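Julthorpe Shared Workshop - Hand Gripper, Pre-Use Inspection Checklist with Comments
Last updated: Mar 16, 2020
2 shares - 2 comments
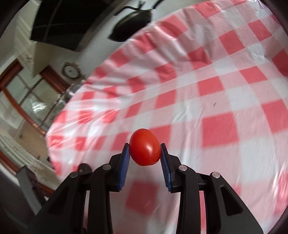

Soft grip check with a cherry tomato, one finger on each side.

Build: Irix hand gripper, second set of arms
Inspected by: Marilou Tan
Second check: Karthik Chowdhury
Marks used: OK, WATCH (usable, look again next time), FIX (do not use until done)

Go through the sections in order. If anything in section 1 or 2 gets a FIX, stop there and tag the gripper. The earlier sheets are in the Irix binder, going back to November.

1. ARMS AND LINKAGE

1.1 Black plastic arms free of cracks, inner and outer, both sides - OK
Comment: Bent each arm lightly by hand under the bench lamp. The old set cracked at the end of a slot, so check the slot ends first.

1.2 Cut-out slots clean, no burrs - OK
Comment: Cleaned up one rough edge on the right outer arm with a file. Wipe the dust off before folding the arms again.

1.3 Arms mirror each other through full travel - OK
Comment: Opened and closed it 60 times by hand. Left and right reach the middle together.

1.4 Crossbar square to the shaft - WATCH
Comment: Very slightly off when fully open. It does not bind. Karthik thinks the hole in the crossbar was drilled a hair wide. Measure again at the next inspection and write the number here.

2. PIVOTS AND PINCH POINTS

2.1 Pivot pins seated, silver caps on - OK
Comment: Press each cap with a thumb. None turned or lifted. Do not hammer a loose cap back on, replace it. Spares are in the drawer marked Agbayani.

2.2 No side play at the joints - OK
Comment: Some play at the left outer joint last time. Went away with a thinner washer.

2.3 Gap between the inner arms clear - OK
Comment: This gap closes when the fingers close. Keep fingertips, cords and sleeves out of it. Milagros Ocampo got a blood blister here on the old set, and we have had a line about it on the sheet ever since.

2.4 Long hair tied back, no loose cuffs, rings off - OK

3. FINGER PADS

3.1 Blue ridged pads firmly attached along the whole length - OK
Comment: Lift at the corners with a fingernail. If a corner comes up, it is a FIX. Do not add tape on top.

3.2 Ribs clean and not flattened - OK
Comment: Brushed with warm water and dish soap, air dried. No solvent on the pads.

3.3 Pads used for food items kept apart from pads used on greasy parts - WATCH
Comment: Both sets are in one bag right now. They need separate bags with labels. Anything gripped during a check goes in the compost, no snacking on test pieces.

4. GRIP CHECK

4.1 Soft item held from both sides - OK
Comment: Cherry tomato, glossy red, a little oval. Close slowly and stop when both pads touch. Do not keep squeezing to see what happens.

4.2 Hard item held - OK
Comment: Used the steel slug from the Brararon parts kit, 637 grams on the kitchen scale. Held for about a minute with the gripper low over a folded towel. Keep feet back from under it.

4.3 Release is smooth - OK
Comment: Slight click near the end of travel, same as on the last sheet.

5. WORK AREA

5.1 Table stable and clear of drinks - OK

5.2 Table covering flat and not slippery - WATCH
Comment: The red and white check cloth has clear plastic over it and small round items roll easily. Fine for tomatoes. Use the rubber mat for anything heavy, and keep work away from the rounded edge.

5.3 Lighting good enough to see both pads - OK
Comment: Glare off the plastic near the table edge. Move to the other side of the table if it bothers you.

5.4 Chairs pushed in, path to the door open - OK

6. RESULT

Passed for hand use. Not passed for mounting on a stand until 1.4 has been measured again.

To do before the next inspection:
- measure crossbar, write result under 1.4 (Karthik)
- two labeled bags for pads (Marilou)
- order washers in the thin size, we are down to the last few (Mirela Peixoto)

Comments (2)

Čestmír Říha
On 1.4, I had the same thing on my own set at home. Mine was the shaft and the crossbar was fine. Roll the shaft on a sheet of glass before you drill a new bar - if it wobbles, you have your answer. Also please add a line for checking the screws at the base. They are easy to miss when your hand is around it.

Mirela Peixoto
Washers ordered. I will put the base screws in as 1.5 on the blank sheet. For 4.2, can we agree on the same slug every time? Somebody used a vise jaw in November and the results can't be compared.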